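Laundry keeps coming up as the test case for home robots, and I think it is a fair one. A dishwasher has racks, and the racks tell the machine where things go. A pile of clothes tells it nothing. The same garment can take an unlimited number of shapes, it hides its own edges, and it changes shape again the moment it is touched.

I spent most of Wednesday going through my notes on fetch-and-carry work: pick a textile item off a surface, move it, put it in a container, repeat. No folding and no sorting by color. This is the part of the chore that people skip over when they talk about robots doing laundry, and it is where most of the minutes go.

The hardware in this class is two arms with parallel two-finger grippers. The target is a basket on the floor and the source is whatever furniture the clothes landed on.

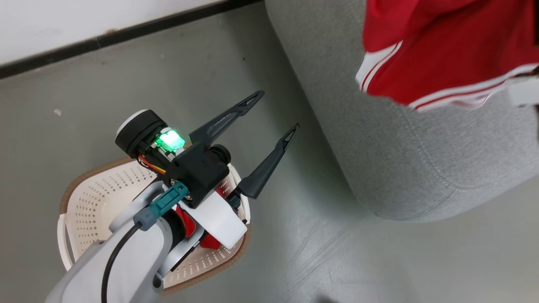 Lorcan Brophy wrote in after my last post to argue that the gripper is the wrong thing to worry about. His position is that a two-finger gripper with decent tips can pinch nearly any cloth in a house, and that the failures come from choosing a bad place to pinch. I agree with about half of that. Grasp selection is the larger problem, but fingertip geometry decides how much error the selection step can get away with. Wide, stiff tips forgive very little on a thin hem lying flat against a cushion.

My own tally for single-item pickup from soft furniture is 309 attempts, logged by hand in a spreadsheet. An attempt ended in one of four ways: clean lift, lift with a second item attached, lift followed by a drop, or no lift. Of the 309, 197 were clean. That is 64 percent, and it includes retries counted as separate attempts, so a machine allowed to try again would finish the job more often than the number suggests. It would also finish it slowly.

The second-item case deserves its own line. It happened 9 times. In a person's hands this is no failure at all; you carry both things to the basket. The software I was using treated it as a fault and put everything back down. That is a bookkeeping decision, and a bad one for laundry.
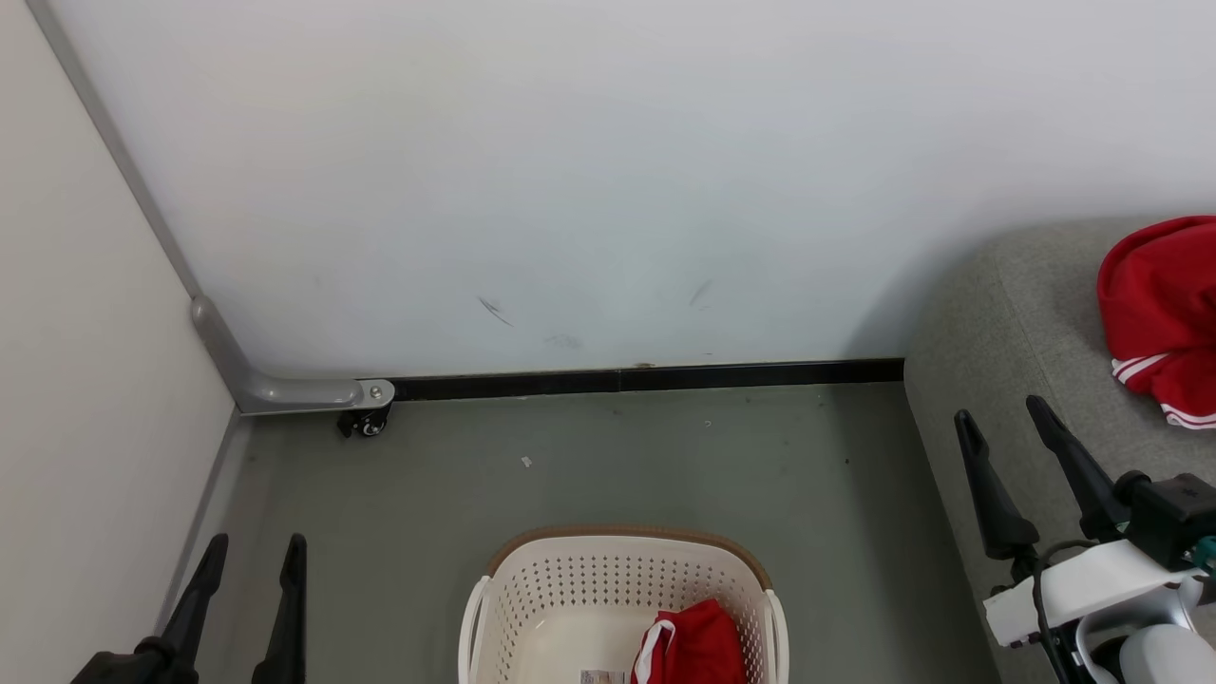 Could a machine like this take over the job of clearing a room of clothes today? In a room it has been set up for, with the basket within reach and someone willing to wait, it could do a useful share of it. I would not buy one for that purpose.

Reach is the constraint I hear least about. Basket on the floor, clothes on a sofa: the arms have to work at two heights, and the low one is awkward. A shoulder mounted for tabletop work runs out of comfortable joint angles near the floor, and the planner starts producing slow, folded-up paths. Raising the basket onto a stool removes most of this. I tried it and the cycle time dropped enough that I stopped logging the floor version.

Two-arm work is the other place where time goes. Passing cloth from one gripper to the other, or holding it up with one so the second can find an edge, is slow but worth having. Hanging cloth is easier to reason about than heaped cloth - gravity does part of the perception for you. 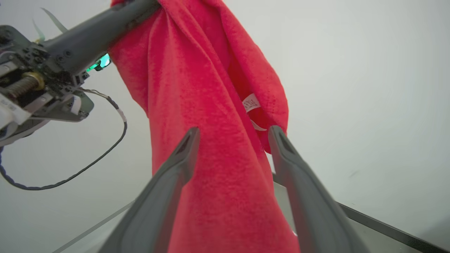
Photo: Sivley / Pradetti workshop notes

The remaining question is wear. I budgeted 500 cycles per set of fingertips and have not reached it yet. I'll post the spreadsheet in June, with the Brindell tips on their own tab so they don't get mixed in with the stock ones.

Contact | © Ó Dálaigh | Back to top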